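Notes from the reading room, 5 Jan 2023

Quick one from me this time, back at the desk and the inbox is a horror. Sorry to everyone still waiting on a reply from December. You're on the list.

Main news. The Palomino tide books are done. Well, the transcribing is done. All 11 volumes, start to finish, 2143 pages, and the last page went in the night before we shut for the holidays. For those who joined the mailing list recently: these are the harbour registers kept by the pilots at Palomino between the 1860s and the first war. High water, low water, wind, state of the sky, and then a remarks column where the pilots wrote whatever they liked. It was meant for wrecks and groundings. It got used for the price of coal, a long quarrel about a boathouse key, and one man's views on the new curate.

The project started as a piece of plain historical geography. We wanted to know how sea levels were measured in a small port before anyone sent proper instruments, and who decided the numbers were good enough to send on. I thought it would take a year. It took nearly three.

What we've got so far, in no order:

The tide staff moved. At least 2 times, possibly more. Volume 4 has a note saying the old post was "carried away and set again by the steps", with no word on whether it was set at the same height. Anyone using the later figures as one run with the earlier ones is going to be in trouble. I was in trouble for most of last spring.

The pilots rounded. Some to the nearest inch, one of them clearly to the nearest half foot, and you can tell whose watch it was from the figures alone before you even look at the handwritting.

Night readings are thin in winter. Very thin. There are whole fortnights where the night column has been filled in with the same pen, same ink, same slope, and I don't believe anybody went down those steps in the dark to look. Alžběta Krajčí disagrees with me on this and thinks it's a fair copy made from a lost rough book. She may well be right. She has found a rough book for the next port along, Grovora, and the pattern there is much the same. We're going to set out both arguments in the report and let people fight about it.

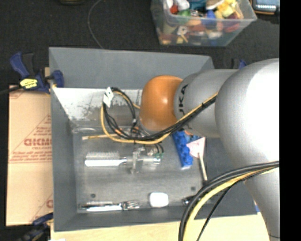

The remarks column is turning into a project of its own. Alžběta has been pulling out every mention of a place name that doesn't appear on any printed chart. Rocks, mostly, and sandbanks, and bits of the foreshore. The Widow. Long Tom's Table. The Parson, which seems to have moved about half the length of the bay between volumes 6 and 9, so either it's a sandbank or there were two of them. The surveyors came through in the 1880s and took down a fraction of these. I'd love to know how they chose. My guess is they asked the harbour master and not the pilots, but that is only a guess for now and please don't quote me on it.

Next bit of work is the maps. We're laying the pilots' names over the survey sheets, and for that we need to see the Birkodine sheets, which are in a private collection and in poor shape. Permission has come through at last. Going in once the roads are better. If anyone reading has handled linen-backed charts that have been folded wrong for a century, write to me, I'd like some advice before I touch them.

Money. The Prakard fund has given us another 500 pounds towards travel and copying. Very grateful. It covers the Birkodine trip and leaves a bit over for a decent set of prints for the display.

Talk. I'm giving a short one on the moving tide staff at the spring meeting, same hall as last year, tea first. Title still to be settled as I've had two rejected for being too long. There will be a handout. Slides if the projector behaves.

Corrections from last time. I said the register for Grovora started in 1871, it's 1874. I also spelt the name of the second pilot wrong all the way through, and his great-granddaughter very kindly let me know. It's right in the transcript, it was only wrong in the newsletter.

The transcripts will go up on the project page in batches, volumes 1 to 3 first. They've been checked once. They need checking again, so if you spot something daft, send me the volume and page number please and not just "the bit about the herring". There is a great deal about the herring.

Copy for the next issue to me by the end of the month. Short is fine, handwritten is fine, photographs of handwritten less so. Book notices espescially welcome as we have none at all.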